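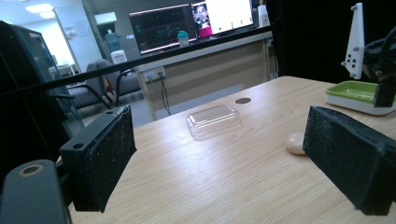
Small farms in the Posley valley have waited too long for a buyer that will take eggs in the quantities they can supply, Saskia McKinnon told growers and grocers at the opening of the new Citonach egg grading and packing station, which began accepting deliveries in February.

POSLEY – Gatex, a regional distributor of fresh foods, today announced the start of full operations at Citonach, a shared grading and packing station for independent egg producers. The station will serve 106 farms under a common supply agreement and will deliver to 83 grocery stores, bakeries and restaurants in its first year.

Until now, most of the participating farms have sold at the farm gate or at weekend markets. Stores that wished to stock local eggs had to arrange separate orders, separate deliveries and separate invoices with each producer. Under the Citonach agreement, eggs are collected on fixed routes, inspected, graded by size and packed at one location, and each store receives a single weekly invoice.

Terms for Producers

Farms may join the agreement with no minimum flock size. Producers are paid a base price for each dozen accepted, set once per quarter and published to all members at the same time. An additional payment applies to eggs from hens kept on pasture, subject to a yearly visit by an inspector.

Gatex will advance up to 20 percent of a farm's expected quarterly payment to help cover the cost of feed during the winter months, when laying slows and household bills are often at their highest. Advances carry no interest and are recovered from deliveries made in the spring.

“Our members know how to raise good hens,” said McKinnon. “They asked us for a truck that comes when it is supposed to come, and a price they can read on paper before they load it. We have built the agreement around those two requests.”

Collection and Packing

Collection takes place on four routes. Trucks leave the station at 5:30 a.m. and return by early afternoon, and eggs received before 2 p.m. are graded the same day. Cartons carry the name of the farm as well as the packing date, so that shoppers can see where the contents were laid. Eggs with minor shell marks that do not meet the retail grade are set aside for commercial bakeries, which buy them under a separate price list.

Cartons and trays are supplied by Lumbantobing, a maker of molded paper packaging. The company will also take back used trays from stores on the return leg of each route for recycling into new stock.

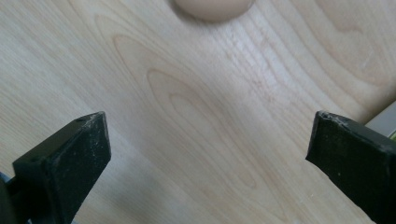
A single egg on a light wood tabletop.

Home Cooks and Schools

In addition to its retail deliveries, Citonach will supply eggs at cost to cooking classes in the Posley school district. Some 698 students are expected to take part before the end of the school year. Lessons will cover safe storage, reading a carton label and a number of basic dishes, including omelets, custards and fresh noodles. Recipe cards will be available to the public at participating stores.

Farms in the upper valley, where winter road closures have made regular collection difficult, are not included in the first four routes. Gatex is in discussion with producers there on a drop-off point near the county road – a decision is expected before the next quarterly price is set.

How to Apply

Producers who wish to join may request an application at the Citonach front desk between 8 a.m. and 4 p.m. or by mail. Applicants should include their current flock size, the breeds kept and an estimate of weekly output. Retail buyers may open an account through their usual Gatex sales office. Existing customers do not need to reapply.

About Gatex

Gatex distributes eggs, dairy products and fresh produce to independent stores and food service businesses. The company owns and operates the Citonach station and maintains its head office in Posley.

Media inquiries should be directed to the Gatex press office, Posley.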